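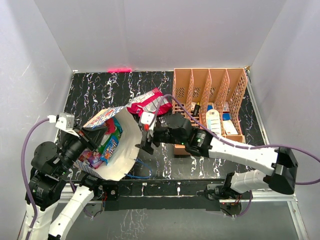
October, late, written up after the last group had gone. Open day notes, mostly so I don't forget them before we do this again in spring. I was on the two-arm cell from ten in the morning until the doors closed, with Timothée Boyer taking over when I needed to eat or sit down. We ran the snack packing job all day, and I'm glad we did, because everybody understands a box of candy. Last year's bracket sorting had people nodding politely and drifting off toward the coffee. With the left arm holding the white box tipped toward the middle and its flap hanging open, even the smallest kids could see in from the side and tell us what was still missing (there were strong feelings about the pink and red bag).

The Rivas school group came first and stayed longest. I had planned a short talk about joint limits and threw it away after two minutes, since all they wanted was to guess which thing the right arm would go for next. So we made that the talk! I'd stop the program before each pick and let them argue, then let it go. It's a slower way to show the cell, but they were really watching the wrist turn, and one girl asked why the arm always came in from the same side. I told her about cables, and how an arm that winds itself up in its own wiring has a short day. She wrote that down, which pleased me more than it probably should have.

Mid-morning we had the two visitors from Mevero, who asked the grown-up questions: how long to teach a new item, what happens when a packet is crumpled, what happens when the box isn't where it should be. I gave them the plain answers. A stiff box is easy. A soft bag lying flat is still our worst case, because the fingers have so little to get hold of and the bag changes shape as they close. I showed them the log, with 2,289 picks on it since we started this job, and let them scroll through the misses as well as the good ones. They spent longer on the misses than on anything else. Timothée thinks they'll be back. I think so too, but I've thought so before.

**Things that went wrong, so they're written down somewhere**

- Left gripper lost its hold on the box once, right after lunch. I had set the force low for the rehearsal and never put it back. My fault entirely. Raised it by hand, no more trouble.
- 17 stops over the day. Most were me or Timothée pausing to talk. Need a separate button for "pausing to talk" so these don't land in the same column as real faults.
- Planner got slow in the afternoon. Restarted Flilico and it came back fine. I don't have a cause yet. Look at memory before the next long run.
- Glare on the tabletop when the big overhead lights are on. We turned off the row nearest the cell and left it that way.

The afternoon was quieter, and I liked it better. An older gentleman who used to repair sewing machines stood with me for a good 30 minutes talking about feel, and how he could tell a bad bearing with two fingers on the housing before he ever opened anything up. I let him move the right arm by hand with the motors off, and he found the stiff spot in the elbow that Timothée and I have been arguing over for weeks. He said it was dry. Timothée has always said it was the cable pulling. We'll open it up and see, and if it's dry I owe somebody out there a thank-you card and I never got his address.

For next time: print the handout larger, and put the Jundden demo at the other end of the room, as the two crowds kept backing into each other. Bring a stool. Set the counter to warn at 2,000 picks between finger checks, because I went past it without noticing and the pads could stand a look before we run again. Also buy more candy. The spare bag under the desk was for refills, and it was empty by three o'clock.

Cell powered down, program saved as the open day version. Elbow goes on the bench first thing, Timothée has the key to the tool cabinet.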